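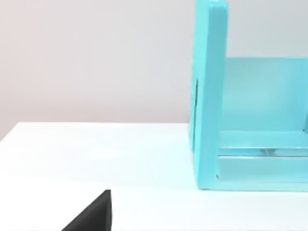
Taking a group to the Mekasstead open day – is the simulator part worth the time?

Asked by Shiela Soriano, 6 Jul 2020

I run a coding club for teenagers and we have been offered places at the next Mekasstead open day. The booking form asks us to choose between the workshop floor and the simulator room for our first session. I had assumed we would want the real machines, but the form says the simulator session is longer and everyone gets a turn at the controls. Has anyone been to it? I would like to know:

What do they do in there, and is it just watching a screen?
How long is the wait for a go?
Is it too hard for someone who has never used a robot arm?

We would be coming by coach so we can't easily leave early if it's dull. I rang the number on the form but only got the answering machine.

2 answers

Folasade Akpan
Accepted answer

I went in March with a group of similar age. We did the simulator first and the workshop floor after lunch, and I would book it that way round again.

The session is run on a program called Skeleck. Each screen gives you the view from close to the gripper, so you see one black finger large in the bottom corner, a white table, and the thing you are working with. In our exercise that was a turquoise open box, a bit like a shelf unit, standing at the right of the table. The background is a blank wall and it all looks rather bare, but it is easy to tell what you are meant to be looking at.

First you get a talk of 50 minutes, which is too long. Ours was given by a man called Aurelio Zabala, who knew his subject but read a lot of it from slides. After that you work in groups of 5 and each person has 5 minutes at the controls. The others in the group can see the same screen and are encouraged to help.

None of ours had driven an arm before. Most got the hang of moving it left and right quickly. Judging depth was the difficult part – with only the near view, the side panel of the box is further off or closer than you expect, and several of them ran into it. Nothing breaks, they just reset and start again. Ask the staff to switch on the second view if someone is struggling. They didn't offer it until we asked.

The workshop floor is better to look at but you stand behind a rail and only the staff touch anything. Two of mine said they got more out of it for having tried the controls first.

Practical things: bring your own lunch, the café queue was very slow. Coaches go round to the Layug Road entrance. The sat nav will send you to the front, where there is a height barrier.

Comment from Shiela Soriano: Thank you, very useful. Did they let you skip the talk?

Comment from Folasade Akpan: No, but I think you could ask for the shorter one they give to school parties. Email Ramil Marquez on the visits desk, he answers quicker than the phone.

Danilo Marquez

Haven't done the Mekasstead one. I did the Jarkano demonstration, which is the same sort of idea, and that was fine. They had 270 people through the door on the day and it was still well organised. Check whether there are headphones as the room we were in was noisy. Parking was free.

Comment from Folasade Akpan: No headphones at Mekasstead when we went, but the room was quiet enough.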